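Foam fruit box

A foam fruit box is an open or lidded container of expanded polystyrene used to carry fresh fruit. It is often used together with foam fruit nets, which are stretchable mesh sleeves fitted over single pieces of fruit to limit bruising. Both items are common in household deliveries and are frequently kept for other uses after the fruit has been eaten.

Construction and use

The box is molded in one piece, with thick walls and a rounded rim. The foam is light and slows changes in temperature, but it dents easily and sheds small beads when scraped. The net is cut from a soft foam tube and opens into a diamond-shaped mesh when stretched. It closes again when empty and may be reused on fruit of a similar size.

In shared housing

In dormitories and other shared rooms, boxes are commonly unpacked on a table or desk. Guidance issued by the Jundosdale residence office in June advises residents to take the nets off before washing fruit, to store them dry — preferably inside the box — and to keep the box away from heaters. 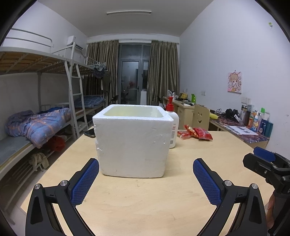
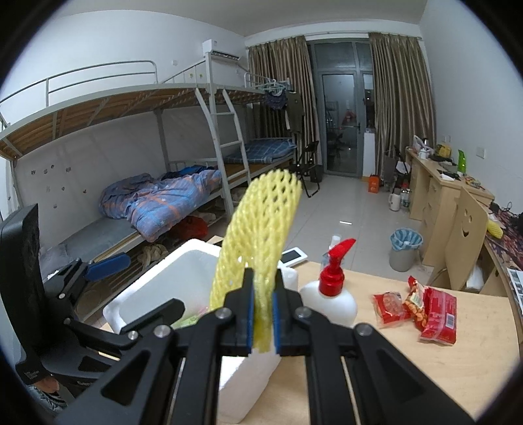
Shabnam Ghumman has argued that the nets deserve more attention than the box, as a clean net can protect a glass or a small jar during a move, while an old box tends to crumble along the rim.

Disposal

Acceptance of polystyrene varies by locality. Where it is collected, tape and labels should be removed first. Nets are often made of a different foam and may need to be sorted separately.

Contact the editors | © Kakakhel Reference | Back to top

Comments (2)

Joden: Our box has lasted over 22 weeks as a drawer for socks. The rim is going, though.

Prerker: Could you add a section on lids? Mine never fit once the tape comes off.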